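Chapter 2
What a Certificate Says and What It Leaves Out

Walk into the front office of almost any fabrication shop and there will be a wall of framed certificates. Quality management, welding, safety, maybe one from a large customer. Visitors glance at the wall, feel reassured, and go on to the coffee. This chapter asks you to stop and read it.

A management system certificate is a narrow statement. It says that on certain days an outside auditor looked at how a company plans its work, keeps its records, trains its people and handles its mistakes, and found that these things met the text of a standard. It does not say that the product is good. A shop that turns out mediocre brackets, writes down that it intends to turn out mediocre brackets, and finds customers who agree to buy them can pass with few remarks. Students often think this is a cynical reading. Go and read the scope line on a real certificate and decide for yourself.

The scope line is the place to start because it is where companies are most careful with words. Clokham, a maker of pressure fittings we will follow through the next few chapters, had a certificate covering "sales and final assembly." The casting, which was where the leaks came from, was done at a second site that no auditor had visited. Every brochure the company printed said "certified." None of them said certified for what.

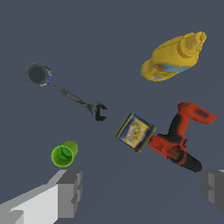
Labels have the same trouble as certificates, on a smaller scale. A buyer sees a mark, takes it as a promise about the whole item, and rarely asks which part of the item the mark covers. Suppose a food packer tells you its packaging line is certified. Does that cover the filling, the sealing, the printing, or only the warehouse at the end? A mustard bottle like the yellow one shown, with its light blue band along the side, has a cap, a body and a label, and these could come from three suppliers with three different systems, or with no system at all. The packer's certificate may be silent on all of them. You would have to ask to see the supplier approvals, and in our experience few buyers ask.

None of this means that certification is worthless. An audit forces a company to write down what it does, and the act of writing has embarrassed many managers into fixing things. It also gives the quality manager something to point at when production wants to skip a step. But these are benefits to the company, and they depend on how seriously the company takes the exercise. The customer gets them secondhand, if at all.

Consider how an audit day is spent. At Devadiga, a machining firm with 2736 open and closed job files, the auditor had 2 days on site and pulled 40 files. The firm's staff had known the date since July and had gone through the recent files beforehand. The sample was clean. Was the system clean? The honest answer is that the audit could not tell, and a careful auditor will say so in the report, usually on a page that does not get framed.

Vichien Duangkaew, who ran purchasing at Tikora for many years, kept a simple habit. When a new supplier sent a certificate, he wrote back and asked for the last three corrective action reports. Some suppliers sent them the same day. Some asked why he wanted them. One, Plisero, replied that it had never needed to raise any, and he took his order elsewhere. A company with no recorded mistakes is either very small or not looking.

In the rest of this chapter we take the certificate apart line by line: the standard and its year, the scope, the sites, the body that issued it, and the dates. Section 2.1 begins with the standard. Before you read on, find a certificate from any company you deal with and keep it beside you. Underline each word in the scope that limits what is covered, and note any process you expected to see there that is missing.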